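November, 2:40 pm. Laundry bench, Claeys room

White board wiped before start. Today the subject is the mesh bag and the blue and white garment, with the brown wicker basket on the left side of the board. 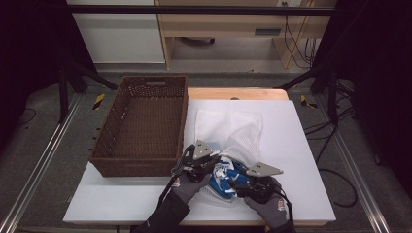
Jarrah Kerslake asked me to weigh the garment dry – 159 g on the small scale. I wrote it in the Jostidora sheet, row 535. The colour card is still missing, so no fade grade this time.

Zipper of the bag to be checked at both ends before the next wash.

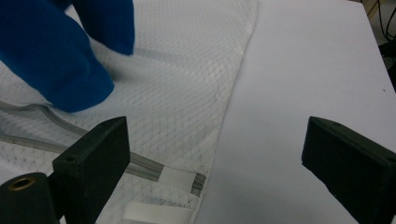
Mesh bag, zipper and white tab.

Next bag should be the 200 gram size, I will order it from Cletorex.

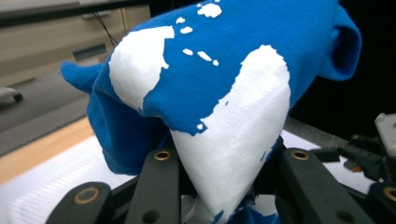 Textile Care Group – Bench Notes

Knit feels a little rough after the last cycle. Try the softer program and less detergent.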